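4.2 Substitutions and late goals in the knockout rounds

The group stage gave us plenty to work with, but the knockout rounds are where the data become really exciting. Coaches of under-age sides tend to hold their changes back when a draw still suits them, and once a draw no longer suits anybody that habit falls away quickly. We coded every substitution in the Allevon youth football tournaments by minute, position and score at the time, and then followed the next 30 minutes of play (or whatever was left, including extra time).

The first result is easy to state. Teams that were a goal down made their opening change earlier than teams that were level, and they nearly always took off a midfielder to do it. What surprised us, and what we would love to see tested on adult squads, is how often the player coming on went to the wing and stayed there, even in sides that had played narrow all through the group stage. Zirkberg did this in 3 matches and looked a different team each time!

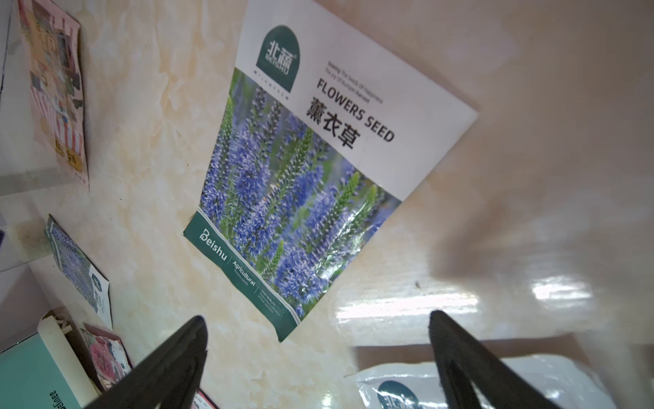
Figure 4. Seed packet with lavender-coloured flower spikes on a pale marbled surface.

The second result concerns the opponent. A change by the trailing side was often answered within a few minutes by the leading one, usually with a defender. We call this a paired change. Paired changes were rare in the group stage and common from the quarter-finals on, and they seem to slow a match down: fewer passes into the box, more throw-ins, longer gaps between shots. Pistel used them so regularly that our coders began to write the second change down before it came (we made them stop, for the sake of the reliability check).

4.3 Does the crowd matter? 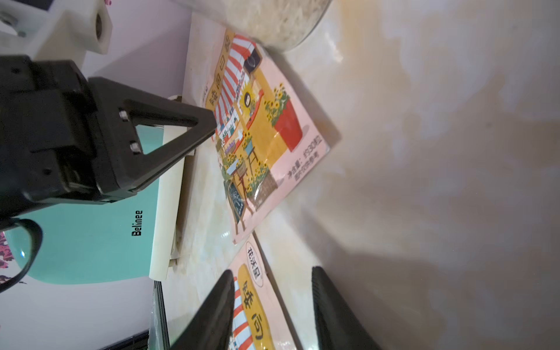

Reading time for this section: 2 min

Attendance at youth matches varies enormously, and this makes them a lovely natural setting for an old question. The smaller grounds in our sample hold 600 people, the larger ones 2,000, and the same teams often played at both within a week. We compared the timing of the first change at the two sizes of ground, keeping the score and the stage of the tournament fixed.

There was a difference, though a modest one. At the larger grounds the first change came a little earlier when the team was behind, and no earlier when it was level. We are wary of reading too much into this. The larger grounds also hosted the evening matches, the pitches there were in better shape by the June rounds, and De Bruijn, whose bench was the busiest of all, played most of its matches at one of them. Leaving De Bruijn out makes the difference smaller but does not remove it.

It would be a great help to have touchline audio for at least a few matches, so that the moment a coach decides on a change could be separated from the moment the fourth official lets it happen. Those two moments can be a long way apart when the ball refuses to go out of play, and our coding only catches the second. Section 5 returns to this delay and sets out how we treated changes made at half-time, which were left out of every comparison above.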